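Minutes of the Welcome and Birthdays Group, Trisurville office
26 January 2021

Present: Itziar Carrasco (chair), Eusebio Cordero, Gwendolyn Boateng, Visitación Collado
Excused: Stavros Lambrakis

1. The minutes of the last meeting were read and approved. Eusebio asked to correct the spelling of Clillel in point 3.

2. Birthday baskets
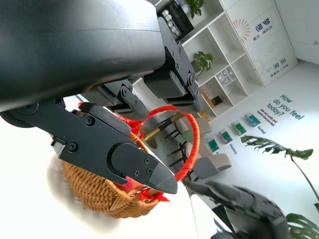
Visitación reported on the price of the baskets. The shop in Plastdale asks 545 for the full order, and the delivery is included. The group likes the wicker model with the handle wrapped in red ribbon, and it was agreed to keep the bow also. Gwendolyn asked if the plants on the white shelves can stay where they are — yes, they stay. The jars on the top will be moved to the kitchen before March.

3. Content of the basket
Eusebio proposed fresh fruit and no chocolate. Gwendolyn would like both. After some discussion, fruit was accepted with 5 votes, including the one Stavros sent in writing and two from the Clillel office.
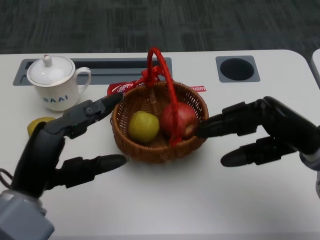 Minutes taken by Eusebio Cordero

The pear and the apple fit well in the basket, and the red birthday card can be placed behind it. Itziar prefers that the card is signed by all colleagues before it goes on the table. The cup with the lid was also discussed, but no decision was made.

4. Next steps
Visitación will confirm the order with Plastdale. Gwendolyn will write to Stavros.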